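**Incidencia:** las audioguías de las cuevas de Leltberg saltan de parada
**Abierta por:** Guadalupe Ocampo, centro de visitantes
**Asignada a:** Lwazi Mthembu
**Fecha:** 22 Feb 2018
**Prioridad:** media
**Estado:** resuelta, pendiente de revisión en mayo

### Descripción

En la ruta larga, las audioguías reproducen la locución de la cámara 8 (relieves de los elefantes) cuando el visitante todavía está en la terraza inferior. La locución de la terraza no llega a sonar. El fallo se da en español y en inglés; en francés no se ha reproducido.

Equipos afectados: los del lote nuevo, versión de contenidos `leltberg-2.4`. Los del lote antiguo funcionan bien con los mismos auriculares y el mismo recorrido.

### Pruebas iniciales

- Reinicio completo del terminal: sin cambios.
- Borrado de caché y nueva carga desde la base: sin cambios.
- Selección manual de parada con el teclado: correcta en todos los idiomas.
- Recorrido inverso, de la cámara alta a la terraza: correcto.

La selección manual descarta un archivo de audio dañado. Queda el disparo por proximidad. La baliza de la terraza y la de la cámara 8 están en la misma vertical, separadas por la escalera excavada – en planta parecen lejanas, en alzado no lo están.

### Registro del terminal

```
zona=terraza_inf baliza=T2 rssi=-81
zona=camara baliza=C8 rssi=-58
disparo: C8
supresion: T2 (prioridad menor)
```

El terminal recibe la C8 con más intensidad que la T2 estando al pie de la escalera. Potencia configurada en la C8: 200 en la escala del fabricante. El resto de las cámaras tiene un valor aproximado de la mitad.
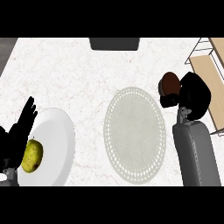
Georges Nimri: la potencia de la C8 se subió a propósito. Los grupos se paran en el pórtico, detrás de las columnas, y con el valor normal la señal no llegaba. Si se baja sin más, volverán las quejas de los guías de Jikenine, que entran siempre por ese lado.

Anotado. No figuraba en la hoja de configuración. Se mantiene el requisito de cobertura en el pórtico y se busca otra solución.

### Causa

Coinciden dos factores:

1. Potencia excesiva de la C8, que alcanza la terraza por el hueco de la escalera.
2. En `leltberg-2.4` el campo `prioridad` de la T2 quedó vacío para español e inglés. El terminal interpreta el vacío como cero. El paquete francés conserva el valor anterior, lo que explica que no falle.

Los terminales antiguos siguen con la versión previa de contenidos.

### Solución aplicada

- Restaurado `prioridad` de la T2 en los dos idiomas. Paquete regenerado como `leltberg-2.4.1`.
- C8 reducida a 120 y trasladada al lado interior de la segunda columna, sobre el soporte de la barandilla. No se ha perforado ni pegado nada en la roca.
- Añadida la condición de secuencia: la C8 no se dispara si la T2 no ha sonado o no se ha saltado a mano.
- Hoja de configuración actualizada con el motivo del cambio de potencia.

### Verificación

Recorrido completo con Lovisa Ekström, dos terminales por idioma, en ambos sentidos. La terraza suena al pisar el primer rellano. La cámara 8 suena en el pórtico, con un retardo perceptible si se llega deprisa desde la escalera. Se acepta.

### Pendiente

- Cargar `leltberg-2.4.1` en los terminales que estaban en préstamo durante la intervención.
- Comprobar si la condición de secuencia molesta a quienes entran por el sendero de Brudley y no pasan por la terraza. Para ellos, de momento, selección manual; falta indicarlo en el cartel del acceso.
- Repetir la lectura de señal en mayo, con grupos grandes en la escalera.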